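Reading time: 4 min

Lecture 6 — domain randomisation and the counter task

Notes typed up fast, slides to follow. Read with last week's sheet on policies or it won't make much sense.

Recap. We want a policy (camera pictures in, arm commands out) that works on a real robot. Real robot time is slow and dear. Simulator time is cheap. So train in the simulator, then move over. Problem: the simulator is wrong. Friction wrong, light wrong, camera never quite where you think it is. The policy learns the wrongness along with the task. This is the "sim to real gap", you'll see it written a dozen ways.

Two ways to attack it.

(a) Make the simulator better. Measure everything, fit the friction, model the motors. Works up to a point. Takes months, and you redo it when someone swaps a gripper.

(b) Make the simulator varied. Change the room every episode, so the real room is just one more odd one. This is randomisation. Today is mostly (b).

What gets changed in Rakena (the scene builder we use in the labs):
- wall, floor and cabinet surfaces
- light direction and strength
- which objects are out, and where on the worktop
- camera tilt and height
- clutter that has nothing to do with the task — pictures, beams, panels etc

What does NOT get changed: arm geometry, joint limits, gripper shape. Students always ask. You can vary them, but then it's a different problem (see the Grenulley sheet).

Note on surfaces. The choices are silly on purpose. Nobody's kitchen has to look like this. A drawn texture only needs to be different from the last one, it needn't be pretty or likely. Objects are different, keep their sizes sensible or the grasps you learn are useless.

The Provance study. Setup in short:
- one task, reach to a named object on a counter without knocking the others
- 315 training scenes in the wide set
- 17 in the narrow set, same total number of episodes
- both tested on 82 trials in the real kitchen, same start poses

Result. Wide set: 61 out of 82 reached cleanly. Narrow set: 29. In simulation, on its own scenes, the narrow policy scored higher. Write that down, it comes up in the coursework. Good score on training scenes tells you very little about transfer. Same lesson as overfitting in Lecture 2, only the thing being overfitted is a wallpaper.

Where the wide policy failed: mostly see-through objects. Depth estimate goes funny, hand stops short. Second most common was the far end of the counter, arm close to its limit and the wrist at a bad angle. Third, picking the wrong object when two were close together. Worth thinking about which of these more scenes would fix. (My view: the third, perhaps the first, not the second — that one is geometry.)

Two-arm case. The base has two arms and the policy outputs commands for both even when only one is needed. Easy mistake is to score only the arm that reaches. Then the other one drifts, and in the real kitchen it drifts into things. Provance added a small penalty on the speed of the arm not in use. Crude but it workd.

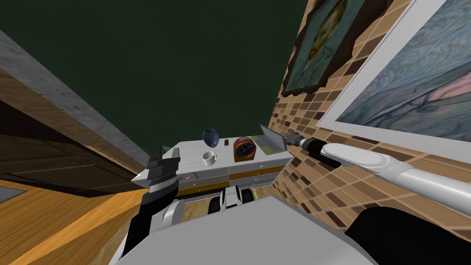 Fig. 3. Counter scene in simulation, right gripper at the edge of the laptop. Mug, vase and clock also on the worktop.

For Fig. 3, before the seminar, jot down: which surfaces you'd swap and still have the same task; which object you'd expect the depth estimate to struggle with; what you'd put in the penalty term for the left arm. Half a page is plenty.

Cost. The question that always comes at the end. Wide set took 177 hours of simulator time on the shared machines, narrow set nearly the same as the episode count was matched. So the extra variety was close to free here. It isn't always, if you load new textures every episode the loading can eat more time than the physics. Cache them.

Limits of the study. One kitchen, one robot, one type of task. No drawers opened, no lifting. The follow-up at Ultutby does drawers and the gap between wide and narrow is smaller — contact matters more there, and a change of wall colour dosen't help with contact. Don't quote the 61 as if it were general.

Lab: bring your scene file, not a video of it. Fix the random seed before you hand in or I can't rerun it.

Related items
Lecture 5: policies from pictures
Lecture 7: contact, friction and drawers (Ultutby)
Lab sheet: building a counter scene in Rakena
Extra reading: varying the arm, the Grenulley sheet
Coursework brief, due July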